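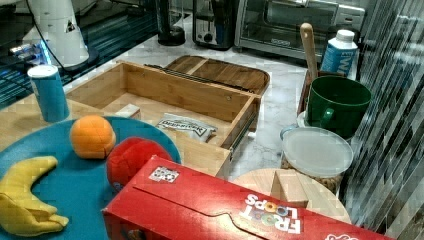
Drawer out, plate in front, cereal on its side.

From: Şükran Yalçınkaya
To: Fukton small-kitchens list
Subject: Re: Re: the drawer box "solution"

Cengiz Bozkurt wrote:

> I keep reading that people are giving up on counter boxes after a
> month. My experience has been the opposite. A wooden box with a
> pull-out drawer gives you two levels where you had one. The small
> stuff goes inside, a plate or a couple of cans go on top, and you
> get your work area back. The Arkine checklist puts it first for any
> kitchen with a short counter and I think they have it right. Has
> anyone here tried it properly and still been unhappy?

Yes, Cengiz, I have, and I'm still unhappy. I've read the Arkine checklist twice now and I don't believe whoever wrote it has ever tried to butter toast next to one of these things.

My complaint is with the words "two levels." You get two levels as long as the drawer stays shut. Pull it out and it takes back the counter in front of it, and if there's a plate sitting there, the plate has to go somewhere. So you move the plate over, and then the cereal is in the way, so you lay the cereal down. All of this to reach a foil packet. I could have left the packet on the counter and saved myself the trouble.

I also question what ends up in the drawer. The checklist says "items used daily." Look inside one after a few weeks and tell me if you find items used daily. I find a packet of something and a bit of wood. The things I really do use every day are too tall for it, and that goes for pretty much any bottle, jar or canister.

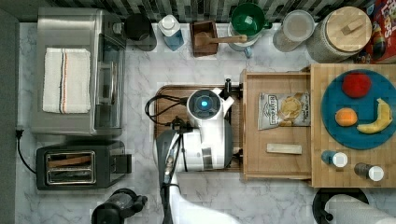
From above, with the row along the backsplash and the tray in the middle.

Which brings me to the back row. Everybody on this list treats the row along the backsplash as the mess that needs fixing, and I'd like to know why. Canister, soap, the little wooden box, green mug, glass jar, the big canister with the wooden lid. You can see every one of them and pick up any one of them without opening anything. It isn't pretty. I will give you that the soap doesn't need to stand near the food, and a mug on top of something else is a mug waiting to be knocked over. But as storage, it works, and it leaves the front of the counter alone.

The tray I'm less sure about. Someone (Elif Naz Dursun, I think, back in March) said a tray makes a group of loose things look deliberate. Fine. It also takes up the middle of the counter whether the things on it need to be there or not. I measured the clear stretch in my own kitchen once and got 33 inches. Put a tray down in that and tell me where you're going to roll out dough.

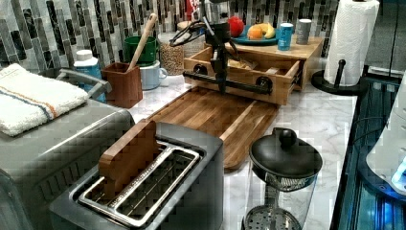
Elif Naz Dursun wrote back to me off-list and says I may quote her: you're judging the box by what happens when it's open, and it's open for seconds a day. The rest of the time the top is a shelf, and a shelf at that height is worth having. I can see the fruit, so I eat the fruit. When it was in a bowl behind the toaster I threw half of it out.

I have no answer to the fruit part. If a shelf makes you eat an apple, then keep the shelf. But then what you wanted was a shelf, and you could have had one with no drawer under it for a good deal less money. The Jalia catalog had a plain riser when I last looked, and a cutting board on four blocks would do the same job. As for "seconds a day," I'd like to see that timed in a house with children.

Cans on top I don't accept at all. Cans are the one thing in a kitchen that is perfectly happy in a dark cupboard.

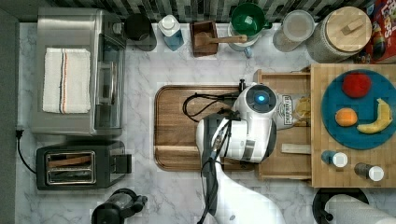 My own view, for what it's worth on a list with 3,000 members and at least that many opinions, is that we argue over small boxes so we don't have to talk about the appliances. They are the real squatters. In my kitchen it's a toaster oven and a toaster, both out all year, and I couldn't tell you the last time I ran them both on the same morning. A toaster oven makes toast! Yet you see the pair of them in kitchen after kitchen, one in front of the other, with a nice striped towel folded on top of the bigger one as if it were furniture. Take the smaller one away and you've gained more counter than any drawer will give you, and it costs nothing.

I'd say the same about the cutting board, before someone brings it up. If it lives on the counter, let it be the work area and keep it clear. Mine collects mail.

Yiğit Altıntaş asked last time if I was against all organizers on principle. No. I'm against buying one before you've taken something off the counter. Eren did a good post on this a while back and I can't find it in the archive, so if anybody has the link, please send it. Cengiz, I'd also like to know what you keep in your drawer. Go and look before you answer.

Şükran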